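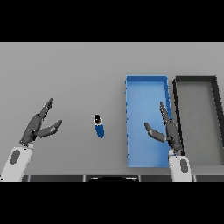 Rendered view: gray tabletop and two robot arms.

Cindumlow Battery Telemetry Set
README and data card
Last updated: September
Print this page | E-mail this page

Summary

The Cindumlow Battery Telemetry Set contains housekeeping records from the power system of Tristell, a small Earth-observing satellite in low orbit. It covers 1,431 consecutive orbits and was assembled by the Kullberg Institute for use in studies of battery aging under repeated eclipse. The set is released for research and teaching.

Contents

Each orbit is stored as one comma-separated file. The directory "orbits" holds the telemetry files, "tables" holds the eclipse entry and exit times, and "notes" holds the operator log in plain text.

Every telemetry file has the following columns:

time_s: seconds since the ascending node crossing
v_bus: bus voltage, in volts
i_batt: battery current, in amperes, positive when charging
t_cell_a, t_cell_b, t_cell_c: cell temperatures, in degrees Celsius
mode: spacecraft mode code (see notes/modes.txt)
flag: quality flag, 0 to 3

Collection

Telemetry was received at the Ozoliņš ground station and decoded with the station's standard software. Samples were taken on board every 5 seconds and stored until the next pass. Times were corrected for drift of the on-board clock by means of the beacon recorded at each contact. No values have been smoothed or filled in.

Quality flags

0 indicates a sample with no known fault. 1 indicates a corrected time stamp. 2 indicates a current reading outside the calibrated range of the sensor. 3 indicates a sample received with a checksum error; these samples are kept for completeness and should be left out of any numerical work.

Known limitations

A total of 78 orbits have gaps longer than one minute. They are listed in tables/gaps.csv. Most fall in a period when the station antenna was under repair and passes were taken at low elevation only.

The sensor for t_cell_b reads high after the first safe mode event. The offset has not been removed, as its size changes with the charging current. Users who need a single battery temperature should take the mean of the other two sensors.

The set describes one battery of one design. It should not be used alone to set operating limits for other spacecraft.

Use and citation

The files may be copied and adapted provided that the source is credited. Please cite as: Laur, R., and Dambrauskienė, K., Cindumlow Battery Telemetry Set, Kullberg Institute.

Maintenance

Rasa Laur is responsible for the telemetry files. Kęstutis Dambrauskienė maintains the eclipse tables and the operator log. Corrections should be sent in writing with the orbit number and the name of the column concerned. The download server is unavailable on Saturday mornings.

Contact: Data Office, Kullberg Institute | Copyright Kullberg Institute | Back to top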